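Gente, preciso falar do caso do píer de Wesville, porque passei a madrugada inteira lendo os autos e estou elétrica. Puxa a cadeira que o fio é comprido!

Pra quem chegou agora: em janeiro, um galpão da Dukel, a distribuidora de peças náuticas que fica atrás do porto, foi esvaziado numa única noite. Sumiram 17 motores de popa. Ninguém ferido, nenhuma porta arrombada, alarme desligado com a senha certa.

A primeira reação da cidade foi apontar o dedo pro vigia. O coitado se chama Oduor Koech, trabalhava lá fazia três anos, e em dois dias já tinha gente no grupo do bairro publicando a foto da casa dele. Guardem isso, que eu volto nesse assunto mais adiante.

O que me fisgou foi o trabalho da investigadora, Mirjam Plattner. Ela veio da área de fraude documental e trata nota fiscal como outros tratam pegada na lama. Eu li o relatório dela de ponta a ponta e depois li de novo, só pelo prazer (sim, eu sei).

Começando pelo começo. O alarme foi desligado às 2h16 com um código de funcionário. Só que o código era genérico, daqueles que a empresa passa pra todo mundo e esquece de trocar. Metade do turno da tarde sabia de cor.

Então, pelo código, não dava pra chegar a pessoa nenhuma. Muita delegacia teria parado aí, ou teria ficado em cima do vigia até ele cansar. A Plattner pediu outra coisa: os registros de entrada e saída de caminhões dos últimos meses.

São 191 páginas. CENTO E NOVENTA E UMA. Planilha impressa, escaneada torta, com carimbo em cima dos números. Eu abri o arquivo achando que ia dar uma olhadinha e às quatro da manhã estava na página oitenta e tantas com um café gelado do lado.

E o negócio está lá, quietinho. Um caminhão da Minami, transportadora pequena, contratada pra levar caixa de hélice e cabo, aparece repetidas vezes com o peso de saída maior que o peso declarado na nota. É uma diferença pequena, que dava pra confundir com erro de balança.

Eu adoro esse tipo de detalhe! Quem fez isso estava treinando. Levava uma peça aqui, outra ali, via se alguém reclamava. Ninguém reclamava. (Isso é leitura minha, a acusação fala em "subtrações anteriores de menor valor", que é o jeito jurídico de dizer a mesma coisa com sono.)

A Hinata Hattori, que era conferente na Dukel, tinha percebido. Ela mandou e-mail pra gerência avisando que o peso não batia. O e-mail está anexado aos autos, com data e tudo, e é de uma clareza linda: número da nota, peso na balança, peso no papel, diferença.

A resposta da gerência foi uma linha. "Vamos verificar." Fim. Ninguém verificou coisa nenhuma até a noite em que o galpão amanheceu vazio.
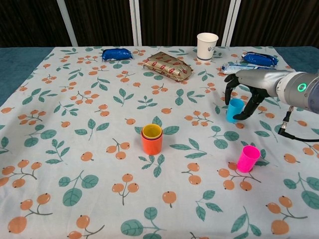
Voltando aos motores. Motor de popa tem número de série gravado, então vender é complicado. Não dá pra botar na internet com foto bonita. Precisa de alguém que compre sem perguntar, ou que troque a plaqueta.

Aí entra a Kikis, uma oficina de barcos na outra margem do rio. O dono, Su-bin Ki, foi quem ligou pra polícia. Repito porque vi muita gente contando errado por aí: ELE ligou. O nome da oficina circulou como se fosse a receptadora e foi exatamente o contrário.

O que aconteceu: ofereceram três motores pra ele, preço muito abaixo do normal, pagamento em dinheiro, entrega à noite. Ele disse que ia pensar, pediu pra ver um dos motores de perto e anotou o número de série na palma da mão. Com caneta de marcar casco! Ficou uma semana sem sair, ele contou isso no depoimento e o escrivão registrou.

O número batia com a lista da Dukel. A partir daí a investigação anda depressa, e é a parte mais gostosa de ler. Telefone, horário, antena, tudo vai se encaixando com os registros de caminhão que a Plattner já tinha separado.

Um adendo sobre antena de celular, que sempre me perguntam: ela não diz onde a pessoa estava com precisão de endereço. Diz que o aparelho se conectou naquela região. Sozinha é uma prova fraca. Junto com nota fiscal, balança e testemunha, fica bem mais encorpada, e o relatório toma esse cuidado o tempo todo.

O motorista da Minami foi preso numa manhã de chuva, sem sirene. Não vou escrever o nome dele, e explico: ainda não teve julgamento. Ele é acusado. O processo corre, a defesa vai falar, e eu quero muito ouvir o que a defesa tem a dizer sobre aquelas pesagens.

Dos 17 motores, 16 foram recuperados. Estavam num rancho de pesca, embaixo de lona, enfileirados. Falta um. Tem uma teoria circulando de que ele foi vendido antes e está rodando em algum barco rio acima, com plaqueta trocada, e o dono nem desconfia.

Se você comprou motor usado na região de Wesville nos últimos meses, dá uma olhada no número de série. Compara com a nota. Se não tiver nota, conversa com a delegacia. Quem compra de boa-fé e se apresenta logo fica numa situação muito melhor que quem é encontrado depois.

Agora o vigia, que eu prometi.

O Oduor Koech estava na guarita da frente na hora do crime. O caminhão entrou pelos fundos, por um portão que a empresa dizia estar desativado e que abria com um empurrão. Ele não tinha câmera pra aquele lado, nem chave, nem ordem de fazer ronda lá. Está tudo no contrato de vigilância, que também foi anexado.

Ou seja, ele fez o serviço que pagavam pra ele fazer. Mesmo assim foi afastado, teve a casa fotografada e os filhos ouviram coisa na escola. A polícia nunca o tratou como suspeito formal. Nunca! Quem fez isso foi a gente, a cidade, no celular.

O advogado dele, Hòa Trịnh, entrou com pedido de indenização contra a empresa e contra dois perfis que publicaram o endereço. Li a petição e achei sóbria, bem escrita, sem gritaria. Tem um parágrafo sobre o que é voltar do mercado e ver estranho parado no seu portão que me fez largar o celular um pouco.

Alguém me perguntou por mensagem se eu não tenho medo de fazer a mesma coisa, expor gente. Pergunta justa. Eu uso documento público, escrevo "acusado" quando é acusado, não ponho endereço, não ponho foto de ninguém e corrijo quando erro. Aliás, já tenho uma correção:

No meu primeiro fio sobre o caso eu disse que o alarme tinha sido cortado. Errado. Foi desligado no painel, com senha. Uma leitora que trabalha com segurança eletrônica me avisou com toda a paciência e me mandou o trecho certo do laudo. Obrigada, viu!

E muda bastante coisa. Fio cortado aponta pra alguém de fora com alicate. Senha aponta pra informação de dentro, mesmo que ninguém de dentro tenha participado. Basta uma conversa no balcão da lanchonete, um papel colado ao lado do painel. (Tinha um papel colado ao lado do painel. Está nas fotos da perícia. Eu dei um grito.)

Pergunta que ainda está aberta pra mim: quem passou o código pro acusado? A denúncia não responde. Diz que ele "teve acesso por meio não esclarecido". Pode ter lido o papel enquanto esperava carregar o caminhão. Pode ter sido outra coisa. Prefiro não chutar.

Outra pergunta: dá pra uma pessoa sozinha carregar 17 motores de popa numa noite? Depende do modelo, mas eu perguntei pra um tio que mexe com barco e ele riu da minha cara. A própria denúncia menciona "terceiros a identificar". Então pode vir mais coisa por aí.

E tem a parte da gerência, que não é crime mas me deixa de cabelo em pé. Aviso por escrito ignorado, portão quebrado, código igual pra todo mundo. A seguradora com certeza leu esse relatório com mais atenção que eu, e olha que eu li duas vezes.

Da Hattori, sei que ela pediu demissão e hoje trabalha com estoque em outro lugar. Ela foi ouvida como testemunha e o depoimento tem quatro páginas de pura organização. Se um dia eu tiver um galpão, quero essa mulher na porta.

Pra quem quiser ler os autos: o processo não está em segredo. Dá pra pedir vista no balcão do fórum, levando documento, e o pessoal do cartório foi um amor comigo. Leva pen drive, porque imprimir tudo sai caro, e vai cedo, que depois das onze a fila dobra o corredor.

Minha dica de ordem de leitura: começa pelo e-mail da conferente, depois o depoimento do Su-bin Ki, depois o relatório final. Deixa as planilhas pra quando você já souber o que está procurando. Eu fiz ao contrário e sofri.

A próxima audiência é de manhã, às 9h, e eu vou. Não pode gravar nem postar lá de dentro, então anoto no caderno e conto à noite. Vão ser ouvidos o perito da balança e o gerente. O gerente!! Já separei duas canetas.

Se alguém aí entende de aferição de balança rodoviária e tiver paciência de me explicar qual é a margem de erro aceitável, minhas mensagens estão abertas. Quero chegar lá sabendo do que o perito está falando.

E se você foi uma das pessoas que compartilhou a foto da casa do Oduor, apaga. Ainda tem cópia rodando, vi uma ontem à tarde. Leva dez segundos.

Vou dormir um pouco que eu mereço. Respondo as perguntas amanhã, podem deixar aqui embaixo!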